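Ice Hockey Help > Scorekeeping and Officials

Own goal into an empty net on a delayed penalty - who do I give it to?

posted by bench_door_left

I do the scoresheet for Vukberg's second team, a job I got by standing nearest to the pen. Mostly it's peaceful. You write down numbers, people shout at you that the numbers are wrong, you have a cup of tea.

On Tuesday we were away at Puratitz. Score 2-2, third period. Their number 91 trips one of ours at our blue line, the referee's arm goes up, and because we have the puck, our goalie comes off for an extra skater. All very textbook. Our extra skater then receives the puck in their corner, looks up, and plays a long, confident pass back to a defenceman who had gone for a change. It slid the whole length of the ice. It wasn't even fast. I had time to put my tea down.

So: goal to Puratitz, while Puratitz were about to be penalised. I have the following problems.

Who scored it? I can't find a box for "us".
Does our man get an assist? (He has asked. I think he was joking.)
Does 91 still go to the box? The ref did send him, but their bench was of the view that a goal wipes out the penalty, and they were loud about it.
Does it count against our goalie, who was sitting down at the time?

I left the scorer blank and the league system won't let me submit the sheet with a blank. The deadline for sheets is noon on the day after tomorrow and I would like to be right, or at least wrong with company.

Rink holds 3000 when full, by the way. It wasn't full, but it was fuller than I'd have liked.

hashmarks_and_regret

It happens more often than you'd think, and every time the whole bench acts as if it has seen a comet.

Taking them in order.

The goal goes to the last Puratitz player who touched the puck before it went in. They don't need to have meant anything by it. If one of their forwards got a stick to a pass half a minute earlier and your lot had it from then on, he's your scorer, and he will be unbearable in the dressing room. If you can't remember who it was, ask the referee. He should have reported it to you at the time, and if he skated over and only said "goal, them", go back to him before you guess. Please don't pick the nearest name on the roster.

No assists, to anybody, on either team. Own goals don't carry them. Your man gets nothing on the sheet and will have to live on the memory.

The penalty stands. What wipes out a delayed minor is a goal by the team that was fouled, meaning you. You scored in the wrong net, so it went up as their goal, and 91 serves his 2 minutes as normal. The ref had it right and their bench had it wrong, which you might like to frame. Write the penalty in at the same clock time as the goal, since that's when play stopped.

Your goalie isn't charged. He was off the ice, so it's an empty net goal. Make sure the sheet shows the time he left and the time he went back in, or his average will carry this for the rest of the season and you'll be hearing about it in November.

Kolev_block_C

Pretty sure the puck has to be touched by the attacking team on the way in or it doesn't count? The ref should have blown it dead at the blue line. I'd appeal.

Also, we had one of these at Kolev years ago and they gave it to the captain because he was the captain. Everyone was fine with it.

rullia_timekeeper

Ignore the appeal advice. The whistle goes when the team about to be penalised gets control of the puck, and by the sound of it Puratitz never did. They just watched, like everyone else. The goal is good, and the first answer is right as far as I can see. The captain thing is not a rule anywhere, however fine everyone was.

One thing to add about the sheet itself. At Rullia we had the same trouble with the system refusing a blank scorer. Put in the opposing player, then leave both assist boxes empty and tick "empty net" before you save. If you tick it after you save, ours charged the goal to the goalkeeper anyway and we had to email the league to get it undone, and they took a week about it. Yours may be a newer version. I wouldn't bet on it.

Then write "own goal, delayed penalty" in the remarks. Keep it that short. Our previous scorer used to write remarks with a bit of colour in them and they get printed on the copy that goes to both clubs.

And check the penalty didn't vanish when you entered the goal. Ours sometimes does that if both have the same time. Enter the goal first, save, come out, go back in, then the penalty. I have no explanation for it and neither does the league.

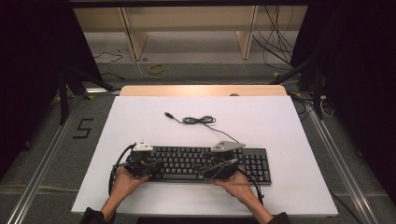 More in Scorekeeping and Officials

Goalie changed shirt number at the interval, do I start a new line?
Penalty shot awarded after the buzzer: what time goes on the sheet?
Can a coach sign for the captain?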